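Folding jeans on the bed: what works and what I'd skip

Last updated May 23, 2025

I have read a lot of folding advice and most of it is written by people who seem to own four garments. The claim is always that a special method will halve your drawer space. I doubt it. Denim is thick, and a folded pair of jeans takes up what it takes up. What you can fix is the creasing, and the hunt for the pair you want.

You don't need a folding board. I bought a Plullico one in December and used it twice. A made bed is better, or at least one with the covers pushed back so you have a firm, flat sheet to work on. A duvet is too soft, and the legs slide about.

1. Push the covers to the far side and move anything that's in the way. It needn't be tidy, you only want room for the full length of a leg.

2. Lay the jeans down and do up the button and zip. Plenty of guides leave this out, then wonder why the waist splays.

3. Smooth the pockets with the side of your hand. Pull the linings flat from inside if they have bunched. This is the step that makes the most difference, and it takes seconds.

4. Fold one leg over the other, back pockets outwards. The crotch will stick out in a point — tuck it in so you have a straight edge.

5. Bring the hems up to just short of the waistband, then fold in half or in thirds. Thirds if you want them to stand up in a drawer.

What about rolling? Fine for a T-shirt or a suitcase. With heavy jeans I end up with a fat sausage that unrolls by itself, and I have yet to see the space it is meant to save.

I wouldn't bother ironing first either. Give them a good shake, pull the seams straight and leave it at that. If the waistband is still damp, hang them up for the night, as a damp fold sets hard and smells by the weekend.
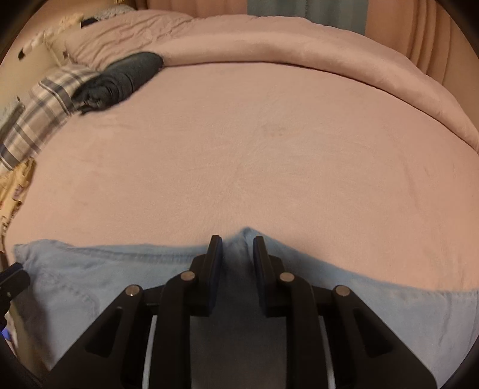
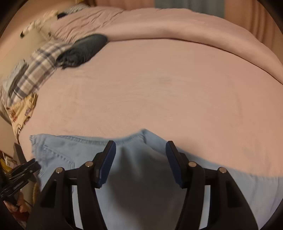 Light blue jeans on a pale pink sheet.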